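How to keep small boxes and toys in order on a table?

Arnik
2020-09-14

Hello everybody. I have a wooden table at the wall which became a place for all small things. Tea boxes, small gift boxes, figurines of my daughter, plush toys. I want to keep the table for writing letters, so I need half of it free. I have bought one plastic basket, beige, with a low front side and a high back. My problem is that the small flat boxes disappear under the soft toys and I must take out everything to find one. 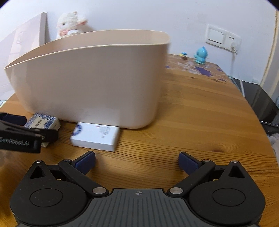
Ketilsson
Do not mix them. Flat boxes should stand on their short side, like books, along the high wall of the basket. Then you read the ends and pull out only the one you want. The plush toys can go to a shelf or a bag on the door. I have kept my 46 tea boxes in this manner for 2 years and I am content with it.

Votgate
just throw away the empty ones

Zurnotden
I agree with Ketilsson about the standing boxes, but if they are few they will fall over. Put a piece of folded cardboard between them and the toys. For the figurines I would leave a small corner of the table, on a cloth, so the child knows where they live. Please measure the basket before you buy a second one. Mine was too deep for my shelf and I had to return it.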